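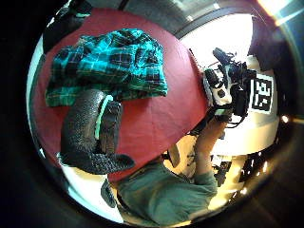 Plaid cloth on a round red table, beside a sensor kit worn on the hand

About Sorano

Sorano collects recordings of everyday handwork for organisations that build learning robots. The company is based in Saltonmont, where it has its offices, a workshop and its main recording rooms. Its customers are research departments and manufacturers whose machines must handle ordinary things in ordinary rooms: cloth, crockery, boxes, tools, bags and paper.

A robot that learns from examples needs a great many of them, and they have to be good. The company's task is to produce those examples. People carry out a household or workplace job with their own hands while wearing or holding recording equipment, and the result is checked, labelled and delivered in a form that a learning system can use.

Our history

The company began as a section of Dreßler, a maker of fittings for industrial laundries. Dreßler had tried for several years to automate the feeding of flat linen, and had found that the mechanical side of the problem was better understood than the handling of the cloth. A small group was asked to record how experienced laundry staff picked up a corner, found the next one and brought the two together. Those first recordings were made with equipment fixed above a sorting bench, and a good part of them proved unusable, as the hands hid the very edge that mattered.

The group moved to equipment carried on the hand, and later separated from Dreßler to work for other customers. Dreßler remains a customer and keeps a minority holding. It has no access to recordings made for other parties.

What we record

Work with cloth is still the largest part of our activity. A garment has no fixed shape, it hides parts of itself when folded, and the same shirt will lie differently each time it is put down. Our sessions cover folding, unfolding, turning the right way out, smoothing, hanging and sorting, on tables of different heights, shapes and colours. Plain, striped and checked fabrics are all used, and the colour of the surface is changed as well, so that a system does not come to depend on one pairing of cloth and table.

Other work includes laying and clearing tables, packing and unpacking, opening containers, wiping surfaces and simple assembly. The current task list contains 204 entries. Each entry states the starting arrangement, the result to be reached and the points at which a session should be stopped. It does not lay down the movements. Participants are asked to do the job as they would at home, and the difference between one person's habit and another's is part of what our customers need.

How a session is run

A session lasts no longer than 60 minutes, including fitting the equipment and one break. Before recording begins, the participant reads the task sheet and may practise freely. The equipment is fastened at the wrist and adjusted for comfort. Square black-and-white markers are used in our recording set-ups so that the position of the equipment can be worked out afterwards, and a short check recording is made before the first task.

The participant then repeats the task from varied starting positions. Cloth is dropped, turned or crumpled between attempts according to a printed schedule. A supervisor is present throughout but does not give instructions during an attempt. Attempts that go wrong are kept and marked as such. A dropped sleeve and its recovery may be of more use to a customer than another clean fold, and we ask participants not to apologise for them or start again unless the task sheet says so.

Rooms are not cleared of their usual contents before a recording, and lighting is not made even. Windows, lamps and reflections belong to the places in which these machines will have to work.

Checking and delivery

All recordings are reviewed by 2 people working separately. The first review looks at the technical state of the material: whether the streams are complete, whether they agree in time, and whether the hand and the object can be followed. The second looks at the task itself, marking where each attempt begins and ends and whether the stated result was reached. Where the reviewers disagree, the attempt goes to a section head, and the decision is noted with the file.

Material is prepared in Asex, our in-house system for storing and labelling recordings. Asex keeps the task sheet, the equipment settings and the review notes together with every attempt, so that a customer may leave out, for instance, all sessions made with an earlier version of the wrist fastening. Customers receive the recordings with a written statement of known faults. Gaps in coverage are listed there too — left-handed folding was one such gap until last March, when a separate series was completed.

Taking part

Participants are adults living in or near Saltonmont. No technical knowledge is needed. They are paid by the hour at a single rate, whatever the task and however many attempts are completed, and the time spent fitting equipment and practising is paid in full. New participants attend an introduction in the workshop and may withdraw at any point in the session without loss of payment for that day.

Written consent is given before the first recording and covers the purposes for which the material may be used. A participant who later wishes to have recordings removed may apply to the office. Removal from our own store is completed within 6 weeks, and customers are told which files are affected.

Faces and voices are not required for our work. Sound is not supplied to customers, and any face that enters a recording is obscured before delivery. Letters, screens and family photographs are put away before sessions held in private homes.

Our workshop

The hand-worn kits are assembled and repaired in Saltonmont. Having the workshop beside the recording rooms allows small faults to be dealt with on the same day — a loose cable, a strap that rubs, a cover that catches on knitted fabric. Participants complete a short comfort form after each session, and its findings are discussed with the workshop at the start of every month.

Visits and enquiries

Prospective customers may arrange a visit to the recording rooms through the office. Visitors are asked to arrive by 9.30 a.m., before the first session begins, and to leave their own recording devices at reception. Requests for sample material should name the task and the type of object concerned. Enquiries about taking part are handled separately, and application forms can be collected from reception during office hours.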